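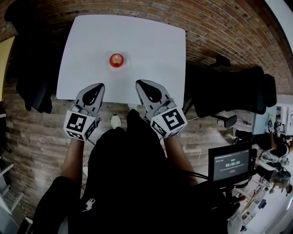
Community & Faith

1/ So the town of Humphreys put out its statement on the cemetery vandalism. I've read it three times now and I still can't tell you what they plan to do.

2/ Background for anyone who doesn't live here. Back in October, 16 headstones in the old Jewish section at Vosanthorpe were knocked over and a few were spray-painted. The paint came off within days. The stones are a different story.

3/ As of this morning, 27 March 2023, four of them are standing. The rest are on the grass with orange tape strung between stakes. The tape has been replaced once that I know of.

4/ I'm not saying no one cared. The vigil was big. People drove in from two counties over, the Methodist church brought soup, the high school choir sang. I went. I cried a little, if you want to know.

5/ But a vigil is one evening. I keep asking what happened to the part where somebody fixes the stones.

6/ The statement says the town "stands united against hate in all its forms." Fine. Who wrote the check to the monument company? What was the amount? When does the crew show up? Not in there.

7/ What is in there: two paragraphs about Cloltura, the outfit the town hired to run "listening circles." I went to one. We sat in the library basement and wrote words on sticky notes. My word was "headstones." The facilitator put it under Healing.

8/ Someone replied that I'm being unfair and that dialogue matters. Maybe! I'd like to see anything at all that shows this one changed a mind. The people in that room already agreed with each other. I knew most of them from the vigil.

9/ Then there's the camera system. Sullo, the vendor, told the council it would be "a powerful deterrent." Compared to what? The cemetery has had a fence and a locked gate for as long as I've lived here and the kids who did this walked in through the gap by the creek. The gap is still there. I stepped through it yesterday.

10/ (Yes, I say kids. Police said two minors. I don't know their names and I don't want to, so please stop sending me guesses. I'm deleting them.)

11/ About those two. The deal, as far as anyone will say out loud, is community service and a "learning component." People keep asking if I think that's too soft. I don't know. I'd want to hear what they learned and from whom, and whether they ever had to read the names on the stones.

12/ A lot of those names have no family left in town. The last big burial year out there was before my parents were born. That's part of why this is so slow – there's no cousin calling the clerk's office every week.

13/ So I've been calling. The first person told me it was a county matter. The county told me the section belongs to the old congregation, which closed. The lawyer who handled the closing told me the land went to the town. That took me most of a month and now I'm back at the first phone number.

14/ The fund, since several of you asked. Around $2000 came in at the vigil, in buckets. I saw the buckets. I'd like to see the deposit slip. I'm not accusing anyone of anything, I'm asking for a piece of paper that ought to exist.

15/ And before someone quotes the proclamation at me: yes, I know there's going to be a Day of Unity. There's a banner design already. It has a dove on it. I have no quarrel with the dove.

16/ What I'd take over the banner: a date for the repair, the name of the company doing it, and someone with a roll of fence wire down by the creek.

17/ Edit to an earlier post, because I got a message from a person who was there: the choir was the middle school, not the high school. Sorry, kids. You sounded good.

18/ The council takes public comment at its next meeting, sign-up sheet is by the door. You get three minutes. I'm going to use mine to read the 16 names.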